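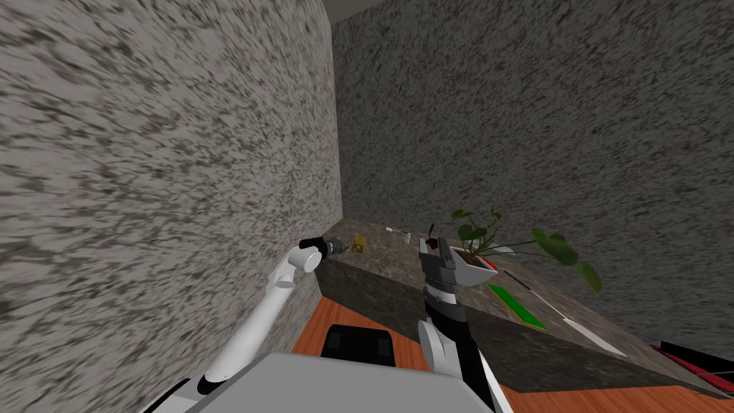 시뮬레이션에서 양팔 조작 시연 데이터 모으기: 카운터 정리 과제

읽는 시간 9분
공유 25 댓글 40

이 글은 Zovarau 시뮬레이터에서 양팔 로봇을 원격 조작해 모방학습용 시연을 모으는 순서를 정리한 것이다. 설치는 끝났고 빈 장면에서 팔이 움직이는 것까지 확인했다고 가정한다. 학습 코드는 다루지 않는다. 녹화 도구는 Pal, 데이터 검수는 Ikonia를 기준으로 썼다. 다른 도구를 써도 순서는 거의 같다.

1. 과제 문장부터 정한다

장면을 만들기 전에 과제를 한 문장으로 쓴다. "왼손으로 카운터 끝의 노란 물체를 집고, 오른손으로 화분을 옮긴다" 정도면 된다. 문장에 "정리한다" 같은 말만 있으면 조작자마다 다르게 끝낸다. 어떤 사람은 화분을 벽에 붙이고, 어떤 사람은 매트 옆에 둔다. 그렇게 모인 시연은 나중에 성공 여부를 판정할 수 없다.

문장 밑에 종료 조건을 따로 적는다.

- 노란 물체가 목표 영역 안에 있다
- 화분이 서 있다
- 양쪽 그리퍼가 모두 열려 있고 물체에서 떨어져 있다

세 번째 조건을 빼먹는 경우가 많다. 손을 떼는 동작이 데이터에 없으면 정책은 물체를 내려놓고도 계속 쥐고 있다.

2. 장면 파일을 만든다

카운터, 바닥, 벽은 고정 물체로 두고, 위에 올리는 소품만 동적 물체로 설정한다. 소품은 크기와 모양이 서로 다른 것을 섞는다. 작은 상자형 물체, 납작한 판, 긴 막대, 잎이 있는 화분이면 첫 과제로 충분하다. 과제와 관계없는 소품도 몇 개 남겨 둔다. 전부 치워 버리면 정책이 "카운터 위에 있는 것은 다 목표"라고 배운다.

화분은 충돌 모델에 주의한다. 잎까지 메시 그대로 충돌을 켜면 시뮬레이션이 느려지고, 그리퍼가 잎에 걸려 화분이 튀는 일이 생긴다. 우리는 화분 몸통만 볼록 껍질로 충돌을 켜고 잎은 렌더링만 한다. 대신 잎이 그리퍼를 뚫고 지나가는 시연이 섞이는데, 실물로 옮길 계획이 있다면 이런 시연은 검수에서 뺀다.

벽과 바닥의 재질은 Asen 재질 묶음에서 무작위로 뽑는다. 한 시연 안에서는 재질을 바꾸지 않는다.

3. 로봇을 배치한다

카운터가 벽 모서리에 붙어 있으면 팔꿈치 공간이 좁아진다. 로봇을 놓은 다음 양팔을 목표 물체 바로 위까지 보내 보고, 다음을 확인한다.

- 어느 관절도 한계값에 붙어 있지 않은지
- 벽 쪽 팔이 벽과 충돌하지 않는지
- 두 팔을 동시에 뻗었을 때 손목끼리 닿지 않는지

하나라도 걸리면 로봇 베이스를 뒤로 조금 빼고 다시 본다. 물체를 옮겨서 맞추지는 않는다. 물체 위치는 다음 단계에서 어차피 흔든다.

4. 카메라를 맞춘다

머리 카메라 하나와 손목 카메라 둘을 쓴다. 머리 카메라는 시작 자세에서 양쪽 그리퍼와 목표 물체가 모두 들어와야 한다. 카메라가 기울어져 있어도 상관없다. 다만 기울기는 장면 파일에 고정값으로 적어 둔다. 조작자가 보기 편하다고 중간에 돌려 놓으면 그 뒤의 시연은 앞의 것과 섞어 쓸 수 없다.

로봇 몸체가 화면 아래쪽을 가리는 것도 그대로 둔다. 실물에서도 가린다. 조작자용 화면이 따로 필요하면 관찰용 카메라를 추가하고 녹화 목록에서 제외한다.

5. 시작 상태를 흔든다

물체 위치와 방향, 팔의 시작 자세를 매번 조금씩 바꾼다. 처음에는 범위를 좁게 잡고 시연 25개를 모아 본다. 이 단계에서 물체가 카운터 밖으로 떨어지거나 서로 겹쳐 생성되는 경우가 나오면 범위를 줄이거나 겹침 검사를 켠다. 난수 시드는 시연마다 저장한다. 나중에 실패한 배치를 다시 불러올 때 쓴다.

6. 녹화한다

Pal에서 과제 이름을 고르고 녹화를 시작한다. 한 시연의 흐름은 다음과 같다.

가. 초기화를 누르고 물체가 멈출 때까지 기다린다.
나. 녹화를 켜고, 양손을 목표 물체 가까이 가져간다.
다. 접근할 때는 그리퍼를 물체 바로 앞에서 한 번 늦춘다. 빠르게 지나가면 쥐는 순간의 프레임이 너무 적게 남는다.

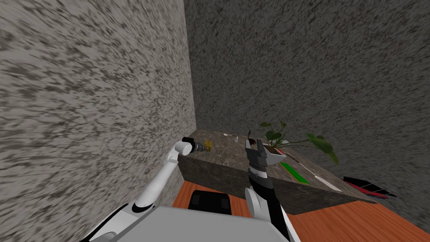
라. 한쪽 손이 먼저 도착하면 다른 손이 올 때까지 자세를 유지한다. 기다리는 시간이 길어지면 정지 구간이 생기므로, 양손의 이동 거리가 많이 다를 때는 가까운 쪽 손을 늦게 출발시킨다.
마. 물체를 옮기고 내려놓은 뒤 그리퍼를 연다.
바. 손을 물체에서 떼고 녹화를 끈다.

중간에 실수했을 때는 두 가지로 나눈다. 물체를 놓쳤지만 카운터 위에 있으면 다시 집어서 끝까지 간다. 이런 시연은 복구 동작이 들어 있어 쓸모가 있고, "복구" 표시를 붙여 둔다. 물체가 바닥으로 떨어졌으면 바로 끄고 버린다.

조작자는 시연 40개마다 쉰다. 쉬지 않고 계속하면 손목 회전이 거칠어지고, 뒤쪽 시연일수록 궤적이 짧아진다.

7. 검수한다

녹화한 날 안에 검수까지 마친다. Ikonia에서 시연을 열고 다음을 본다.

- 첫 프레임에서 팔이 이미 움직이고 있지 않은지
- 카메라 셋의 시간 기록이 맞는지
- 그리퍼 명령값과 실제 벌어진 폭이 크게 어긋나지 않는지
- 종료 조건을 모두 만족하는지

앞뒤의 정지 구간은 잘라 내고, 중간의 정지 구간은 건드리지 않는다. 두 손이 서로를 기다리는 구간까지 잘라 내면 양손의 순서가 흐트러진다.

8. 얼마나 모을 것인가

카운터 과제 하나에 시연 200개를 첫 목표로 잡는다. 그만큼 모이면 한 번 학습시켜 보고, 어느 배치에서 실패하는지 본 다음 그 배치 위주로 더 모은다. 처음부터 2,000개를 채우려고 하지 않는 편이 낫다. 장면 설정에 잘못이 있으면 전부 다시 모아야 한다.

추가 수집 때는 장면 파일 버전을 올리고 폴더를 나눈다. 재질 묶음만 바꿨더라도 버전은 올린다.

자주 나오는 문제

그리퍼가 물체를 쥐었는데 미끄러진다: 마찰 계수보다 물리 계산 간격을 먼저 확인한다. 간격이 크면 마찰을 올려도 미끄러진다.

납작한 판을 집을 수 없다: 카운터 면에 붙은 판은 위에서 집기 어렵다. 가장자리까지 밀어낸 뒤 옆에서 집는 방식으로 과제 문장을 고친다.

재생하면 녹화 때와 다르게 움직인다: 관절 명령만 저장하고 물체 상태를 저장하지 않았을 때 생긴다. 물체 상태도 매 프레임 저장하도록 바꾸고, 재생할 때는 저장된 상태를 그대로 불러온다.

검색어를 입력하세요 검색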